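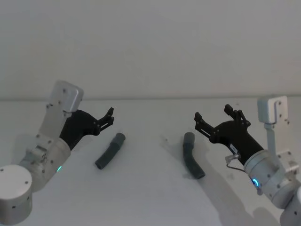
Does a film sell more opening-weekend tickets when its lead actor gives more interviews?

In our sample it sold slightly more, but only when the interviews appeared in the 4 days before release.

4.2 Timing of publicity

We took 48 films shown at the Cekthorpe and Dinel cinemas and listed every press interview given by a lead actor in the month before opening. This produced 635 interviews. Items that only reported what an actor wore to an event were coded separately, following the scheme in Siddiqui.

Interviews published early had no clear link with ticket sales. Those in the last 4 days did, although the effect was small and was weaker for sequels. Fashion items showed no link at either point. Films released in February were kept in the main sample; leaving them out did not change the direction of the result.

For 13 films the lead was returning after a break of two years or more. These films received more coverage than the rest, much of it about the break itself, but their opening sales were close to the sample average. The group is too small to support a separate model, and we report it here as a plain comparison only.

Sales were taken from the Mikari box-office log, which records tickets and not income. Free preview seats are included in the log and could not be removed. Television appearances were left out because the listings for the two towns were incomplete.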